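Mirta Palma vende organização doméstica por assinatura e garante que 30 minutos por dia chegam para mudar uma casa. O método chama-se Vureo e custa 95 euros por mês. Pergunto-lhe de onde vêm os 30 minutos. "Da experiência", responde. Que experiência? "Da minha e da das clientes."

As clientes, diz, já são 2.000. Peço para falar com uma que tenha desistido e a resposta demora. "As pessoas desistem por razões delas", acaba por dizer.

Olga Núñez desistiu em julho, ao fim de cinco semanas. "Passava mais tempo a preencher a aplicação do que a arrumar", conta. "E comprei caixas, muitas caixas, que agora também tenho de arrumar."

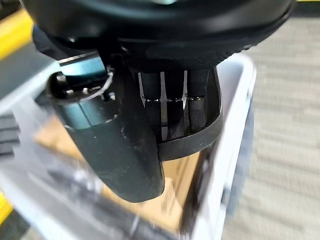
Palma não se comove. As caixas, lembra, são opcionais, embora apareçam em quase todas as lições e se vendam na loja dela. "Ninguém é obrigado a comprar." E a casa dela, está arrumada? "Está em processo", diz, e pede-me que não suba ao primeiro andar.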